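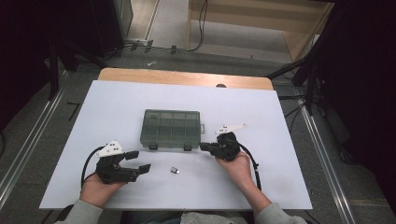

The green compartment box on the white board, lid closed.

Small Parts Storage: Gallery and Notes
Trorninberg Workshop, Ernovmont
Page updated 7 August 2024

This page goes with the storage pages for the workshop. It covers the small boxes, the table they get opened on, and the drawers and shelf they go back to. Each entry has a line or two. Larger items such as timber, sheet and paint are on their own page.

THE TABLE

Green box
Tinted plastic with a grid of small sections under the lid. Two black latches on the near side. The tint is dark, so it pays to open the lid before deciding a section is empty.

White board
The board sits on top of the light wooden table and takes up most of it. Small metal pieces show up well against it, and it wipes clean with a damp cloth. Please don't cut on it. There is a cutting mat in the second drawer.

Loose pieces
Anything small and metal that ends up on the board goes back into a section before the box leaves the table. If you can't tell where it belongs, put it in the odds tray. Don't guess, as a wrong piece in the right section takes longer to find than a missing one.

Table edge
The wood has been sanded and oiled since the last set of notes. It marks easily. Hot tools and open glue stay at the metal bench by the door.

THE SHELF

Box shelf
Pine, 460 mm wide, fixed to the wall at chest height. Boxes stand on their long edge with the latches facing out. A box that won't stay shut is laid flat at the right-hand end until the latch is sorted out.

Shelf lip
A strip of offcut was glued along the front after one of the boxes came down in the night. The floor took a good while to sweep and we were still finding washers in the corners a month later.

Labels
Grekon tape, black on white, on the short end of the box. Write what is in the box and leave off the job it was bought for. A label that reads "gate project" means nothing to the next person. "M3 screws, short" does.

Old labels
Peel them off before putting on a new one. A bit of warm soapy water gets rid of the glue. Solvent clouds the clear lids, as we found out with two of them.

THE DRAWERS

Top drawer
Tweezers, small screwdrivers, a magnet on a stick, a hand lens. All of these get used at the white board and all of them tend to wander. The outline of each one is drawn on the drawer liner in marker.

Second drawer
Cutting mat, steel rule, scalpel handles. Blades are in the tin with the yellow lid. Used blades go into the jar with the slot, never into the bin.

Third drawer
Spare dividers, spare latches, and a bag of lids that no longer match anything. The lids are kept for mixing glue.

Bottom drawer
The big stuff that isn't very big: hinges, hose clips, shelf brackets, picture hooks. There are no sections in this one. Ice cream tubs do the job.

OTHER CONTAINERS

Odds tray
A shallow baking tray lined with felt. It is emptied at the end of each month. Anything useful is put away, and the remainder goes in the metals bucket for recycling.

Jam jars
Good for nails and long screws. Not much good for anything that has to be picked out one at a time. We have kept a row of them under the window, mostly because the lids are already screwed to the underside of the shelf there.

Film canisters
Springs, pins and the smallest of the brass screws. These came in a job lot and the caps fit tightly. They roll, so they live in a cut-down shoebox.

Ortuño cabinet
The grey steel cabinet bought from Ortuño when they cleared their back room. It has the number 218 painted on the side, which was on it when it arrived. The drawers run smoothly apart from the bottom left, which needs lifting a little as it closes. Electrical fittings only.

Cabinet dividers
Card, cut to 40 mm high. Cereal boxes are too thin and sag by the end of winter. The backing from a writing pad is about right. There is a template hanging on the side of the cabinet, so trace that and you won't need to measure.

CHOOSING A BOX

People ask which sort to buy, so a few remarks on what has worked for us.

Hinges
A moulded plastic hinge is usually the first thing to go. Open and close it a few times in the shop and look for white lines along the fold. A pin hinge lasts longer and can be repaired with a bit of wire.

Lid fit
Close the lid on a few small washers and tip the box on its end. If the dividers don't meet the lid, the washers will slide over the top and you will have one large section with everything in it. We keep cheaper boxes with this fault for bigger pieces that can't get through the gap.

Clear or tinted
Clear is easier to read at a glance. Tinted hides the dust and seems to yellow less on a sunny shelf. We use both and have no strong preference.

Latches
Two latches hold a long lid down better than a single one in the middle. Do up both of them. A box carried with one latch closed will open at the other corner.

Removable dividers
Handy for odd sizes. They also work loose, and thin parts slip underneath. Fixed sections are better for anything flat.

PUTTING AWAY

Clear the board, close the lid, do up the latches, then shelve the box. Run the magnet over the board and along the floor below the table before sweeping. Brass and aluminium won't come up on the magnet, so have a look as well.

If a section is running low, write it on the pad by the door. The order goes in when the page is full or when someone is heading into Ernovmont, whichever comes first.

No more than 4 boxes open on the table together. Lids get swapped otherwise, and several of them look the same until you try to shut them.

STILL TO DO

New felt for the odds tray
Replace the runner on the bottom left cabinet drawer
Second box shelf, to go under the first one, planned for September
Relabel the jars under the window
Find a better spot for the hose clips

Back to Storage
Next page: Timber rack and sheet goods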